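An Evening at the Winari Open

In June I attended my first professional tennis tournament, the Winari Open at Wultodton. I have followed the sport on television for many years, and a visit had been on my list of intentions since I moved to the region. My colleague Tímea Hegyi kindly accompanied me.

Arrival and admission

We travelled by the Csonka line and reached the ground shortly after 4 p.m. Admission was orderly. Holders of a general ticket may use any unreserved seat on the outer courts, while the main court requires a numbered place. Bags are inspected at the gate, and visitors should allow time for this.
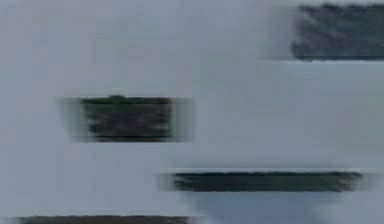 The outer courts

We began on Court Six, where a women's doubles match had reached its deciding set. The stand holds 474 spectators and the front row is very close to the baseline. One hears the players discuss their tactics between points, which television seldom conveys. The match was settled on a tie-break, and both pairs were warmly applauded.

Refreshments were taken at the Wonda pavilion. The choice was modest, although the strawberries were excellent and I would gladly have had a second portion.
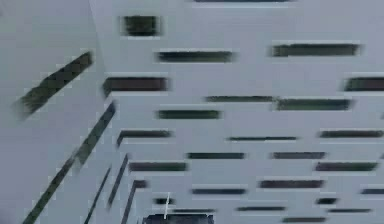 The evening session

The main court was well attended, with an announced crowd of 3,089. Our seats were high on the eastern side and gave a good view of the angles of play. The first match lasted almost three hours. Tímea favoured the younger player, who lost in three sets after holding a match point in the second.

Rain interrupted the second match at 9.20 p.m. and we left before play resumed. The last train departs at 10.45 p.m., and the platform was already crowded when we reached it. I have since asked to be notified when next year's tickets go on sale.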